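Keep the Old Desktop in the Shop

People starting out with a robot arm in a shared workshop usually ask what it should build first. At Tritstead the answer most members wanted was something new and clean. I argued for old desktop towers, and I still think that's right.

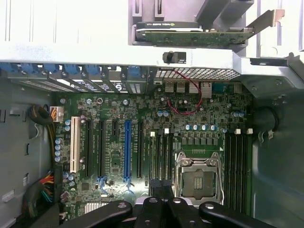
A used tower costs next to nothing and was made for human hands. If an arm can learn to service one, it has learned something useful. A demo block with chamfered edges teaches it very little.

My other reason is tolerance. Memory has to go in straight, and a processor has to be lowered flat.
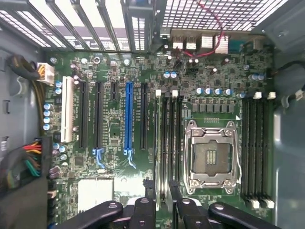

Scripts written for a bare board on a bench skip the hard part. In November I spent 198 minutes on approach angles alone. Inside a case the fingers share the space with everything else, down to a thin red wire looping across the board near the USB ports. I would sooner fail there than succeed on a bare board.

The parts holder matters as much as the arm. We printed ours in gray, and Ghiță, our control script, is short because the holder does half its work.

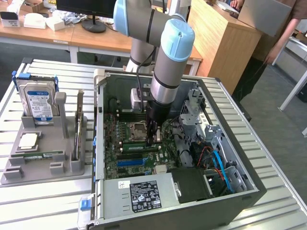
Svatopluk Doležal disagrees, and wrote to the members' list that a printed holder is cheating, and that a real repair bench has parts lying anywhere. He's right about repair benches. I would still get the insertion working first and mess up the table later.

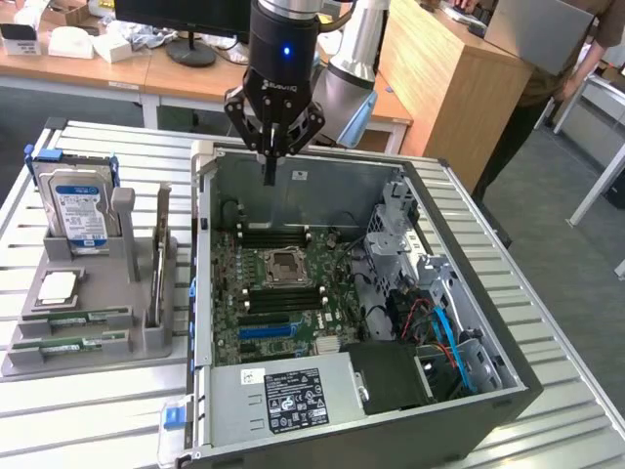 Gripper over the open case, with the drive and memory in the holder at left.

Gifty Akolgo wants to move on to laptops next. I'd vote for two more towers first.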